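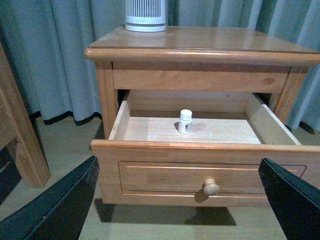 Villard Guesthouse Opens Its Doors for the Winter, With 37 Rooms and a Lot of Secondhand Furniture

Hi, I'm Augustina Amoah, and I run the Villard Guesthouse. I was told a press release should be written by somebody else, in the third person, with a quote from me in the middle. I tried that and it sounded like a bank, so you're getting it from me directly.

We open in December, on a Wednesday, at 3 in the afternoon. Come by even if you aren't staying! There'll be soup and coffee in the front room until 8, and you can wander through any room that has its door propped open.

If you've lived in town a while, you know the building as the old Nurkesov boarding house, the long brick one across from the bus depot. It sat closed for years. My business partner Adom Bonsu and I bought it with a loan, both our savings and a roof that needed replacing right away (the roof came with the building, the money for it did not). We've been working on it ever since, mostly on plumbing, which I could talk about for a very long time and won't.

What I do want to talk about is the rooms. We have 37 of them, and almost everything in them had a life before us. We bought dressers, nightstands, chairs and lamps from estate sales, closing hotels and one very patient man with a barn. Adom and I sanded and varnished for most of the summer with the windows open and the radio on, and I now have opinions about drawer runners. No two rooms match. Some of the beds are new, all of the mattresses are, and the rest is a mix that I think looks like a house somebody lives in.

Rooms start at $99 a night, breakfast included. That price holds all winter, weekends too, and it's the same whether you book online, call us or show up at the desk with a suitcase. Stay a full week and we take off 2 nights. Kids sleep free on a rollaway if you let us know ahead of time, and dogs are welcome on the ground floor.

Breakfast comes from Vörös, the bakery around the corner, which means poppy seed rolls, cheese biscuits and that dark rye people line up for on Saturdays. They bring it over at 6:30 every morning, so early risers get it warm. Coffee is on all day. The tea selection is Adom's department and it's gotten a little out of hand.

We're also reopening the reading room on the second floor. It holds more than 1,000 books, most of them left behind in the building, and anyone in town can use it in the afternoons, guest or no guest. Take a book home if you like. Bring it back when you're done, or bring a different one.

Evening music starts in January, with the Undevow trio playing in the front room. They're loud for three people, so we've kept the rooms right above for guests who've told us they don't mind.

Reporters and photographers are welcome before the opening. Ask for me or Adom at the front desk any morning and one of us will walk you around, probably in work clothes. Reservations are open now, and the desk is staffed from 7 in the morning to 10 at night.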